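Last updated: December

4.2 Planning the equipment budget

When we first sat down to plan the Nestside bench, we did what I suspect most small labs do, and put nearly all of our attention (and our money) into the arms. The quote from Stivent covered two arms with grippers, and we were so pleased with it that everything else went onto one line called "table and sundries," for which we set aside $400. That line was gone before the first month was out! Cables, power strips, mounting plates and rail all came from it, and so did the everyday desk items that the arms are meant to work among. We ended up moving another $600 over from travel, and in the second year we gave small parts a line of their own, with 37 entries, following the layout that Mykhailiuk uses for its shared workshops.

Our advice to anyone budgeting for a similar bench, then, is to price the tabletop and what goes on it just as carefully as the arms themselves. The Mirnutero planning sheet, which we have adapted for our own use, holds back a further $400 for spare gripper parts, and we have kept that figure as it stands. Figure 3 shows the bench in use for desk-object work. 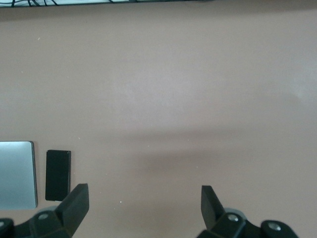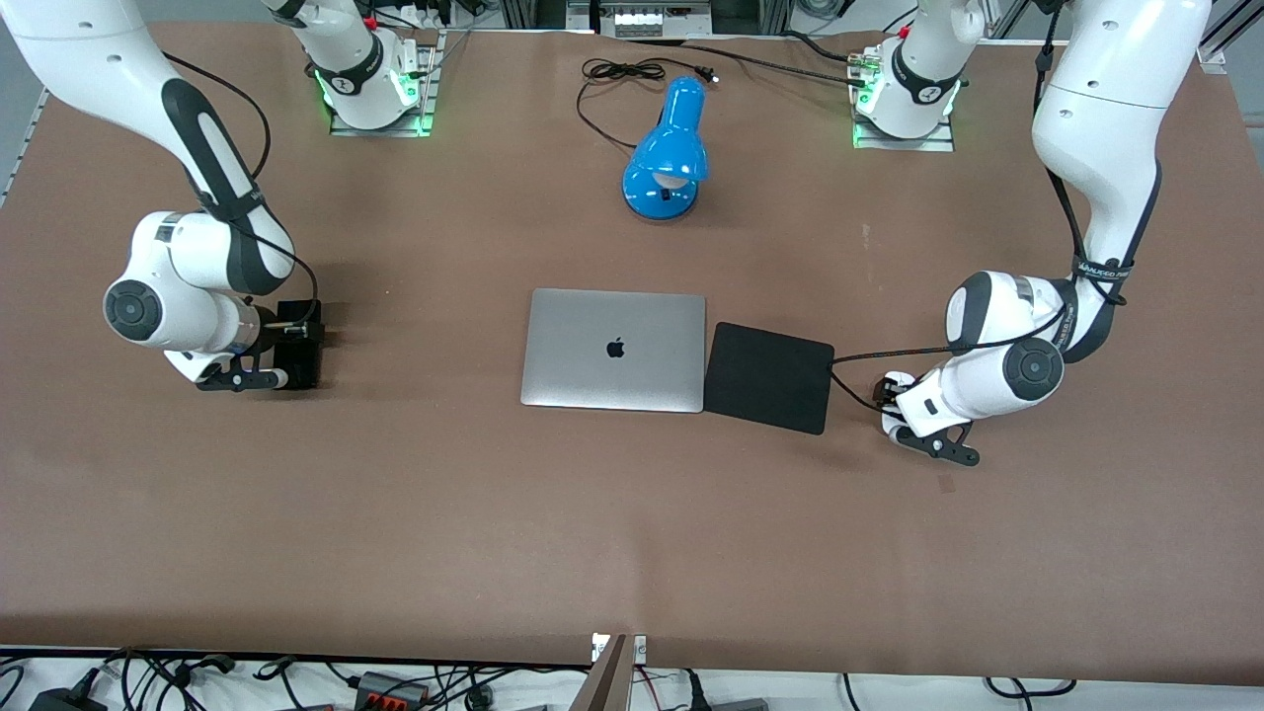

Figure 3. The Nestside bench: gripper over the tabletop (first) and both arms with the desk objects (second).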